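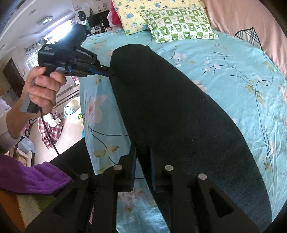 Folding black felt-type fabric: lint, threads, and which way to fold

jarkberg_7
Looking for a consistent method for long tapered pieces. Mine are black, soft, felt-like on the face, narrow at one end and wide at the other, with one edge nearly straight and the other curved. I lay them out on the bed and fold lengthwise first, then in from the wide end. The result is a lump and not a rectangle. Every bit of pale lint shows too. What order do others use?

Pandport
Start from the straight edge. It is the only reference line you have. Bring the curved side over to it, smooth toward the narrow end, then fold in thirds. Lengthwise is correct, but the wide end should go last.

asadi_m
Disagree. If the wide end goes last, you get all the bulk on the outside and the fold opens up. I roll from the wide end and stop at almost 17 inches. No creases, no corners to square.

Pandport
Rolling is fine for a drawer. On a shelf, it moves.

Florencia Farías
Two separate problems here. Shape first: fuzzy fabric grips itself, so a bad first fold stays bad. Lift and reset it, do not drag it. Second, the surface. Mine gets to a boxy bundle with a folded corner on top and a flap hanging off one side, and by then there are loose black threads trailing off it onto the sheet.

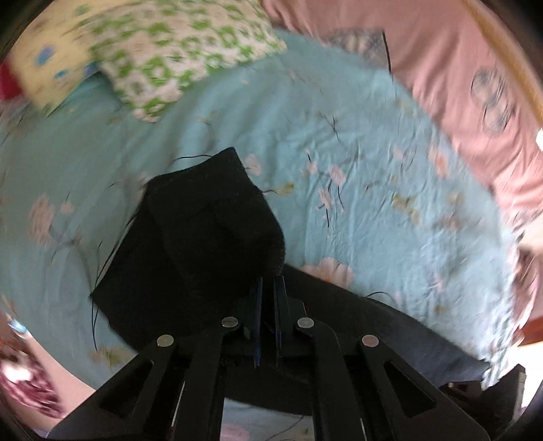

Trim those before the final fold — do not pull. On a knit, one pulled thread can run a long way into the piece. Cut it close and leave the end alone.

jarkberg_7
Mine could be knit or felt, I can't tell from the face. Does it matter for trimming?

Florencia Farías
Yes. Felt has no run to worry about. If unsure, treat it as knit.

asadi_m
For lint I use the Fesex roller, two passes in one direction. The refill pack is 500 sheets.

Pandport
Tape around the hand does the same job. I also would not do this on a bed. The mattress gives and the edge wanders. Use a table.

Florencia Farías
A table is better for pressing. For a piece that long, the bed is wide enough to lay it diagonally, and my table is not.

jarkberg_7
Same here. Will try the straight edge first, then rolling, and post which one holds on the shelf.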